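I met Kanini Simiyu at seven in the morning, when the shutters at Dumura were still half down and she was already on her second cup of tea. She has run the fruit and vegetable shop for 14 years, and I'd wanted to get her talking about it ever since she sold me the best mango of my life and then refused to sell me a second one. ("It wasn't ready. Come back Tuesday." I came back Tuesday!)

She started out with a loan, a folding table and a lot of passion fruit. "I bought too much, of course," she told me. "Everybody does. My first week I had nine crates and maybe three customers, and one of them was my aunt."

We got onto floors pretty early, which I hadn't planned. Kanini has strong feelings about floors. "Tile is pretty, but you drop one tomato and somebody's on their back. Give me concrete any day. You sweep it, you wash it, you forget about it." 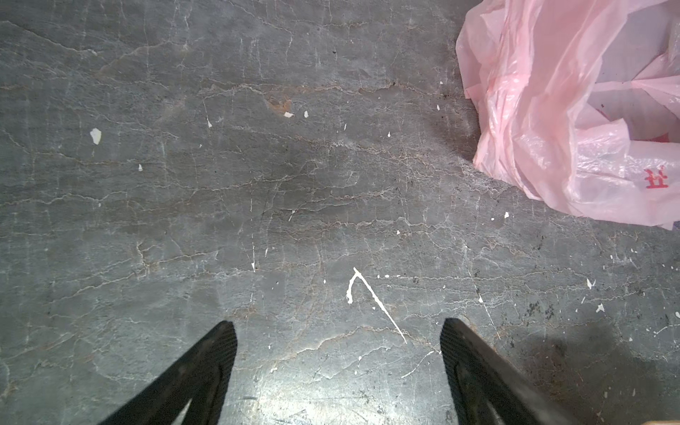 *Old concrete, with its hairline cracks and flecks of white.*

The real subject, though, was price. I asked her how she decides what a lemon costs, and she laughed for quite a while. "I look at what I paid, I look at the sky, and I look at who's asking." Her supplier, Mfinanga, changes its list every morning, and in August the numbers jump all over the place. She used to write everything in school notebooks – she still has a stack of them behind the till – but now her nephew Erick Ondieki keeps the books on his laptop. He once worked out that they'd served 318 people in a single Saturday. "I could have told him that," Kanini said. "My feet told me." 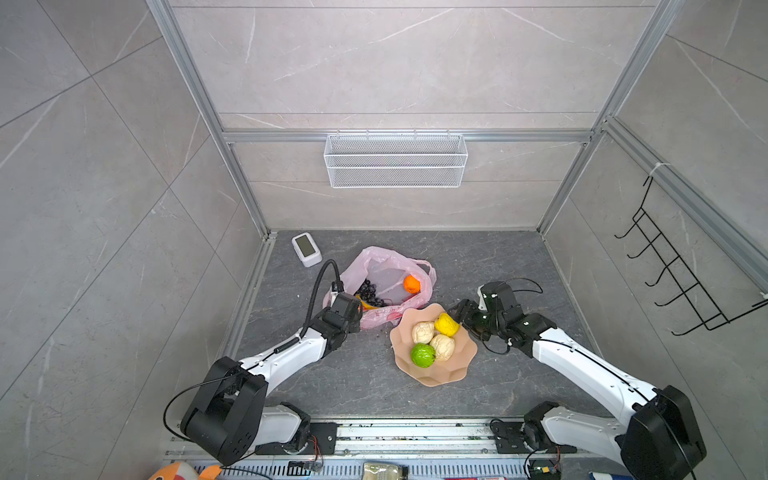

*Fruit on a pink scalloped plate, with a pink bag behind it.*

Erick came in while we were talking and got pulled into the old argument about whether to deliver. He's for it. She isn't, or not yet. "If I can't see your face, I don't know how ripe you want it," she said, and he rolled his eyes and went to move the onions.

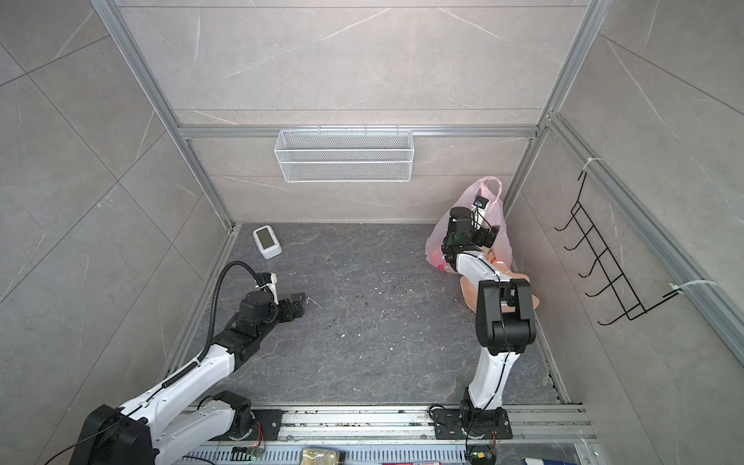 Storage is where she gets really animated. She thinks most people ruin their fruit at home by piling it in a deep bowl and forgetting the bottom layer, and she wants air on every side. A white wire mesh basket hung on a rail, like the one up on the back wall there, is her idea of a good kitchen. "Cheap, you can see everything, and you can rinse it." Bananas should hang by themselves, she says, and potatoes go in the dark, and please stop putting tomatoes in the fridge.
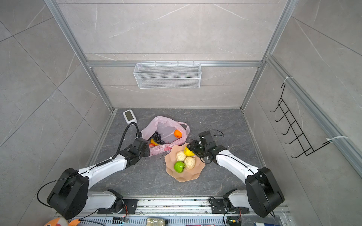 I asked what she'd tell someone opening a shop of their own, and she didn't even stop to think. Learn your suppliers' kids' names. Pay on time. Weigh everything where the customer can read the number, which set her off on a long story about a man who argued over a few grams of ginger until closing. She's firm about bags too, and a thin pink one with its handles spread open, the kind beside the produce here, is fine by her as long as the heavy things go in first. "Then the soft ones. Then you carry it like a baby."

By then there was a line at the door, and Erick was calling for change. I bought four lemons and asked about the mangoes. She squeezed one, put it back and told me Thursday.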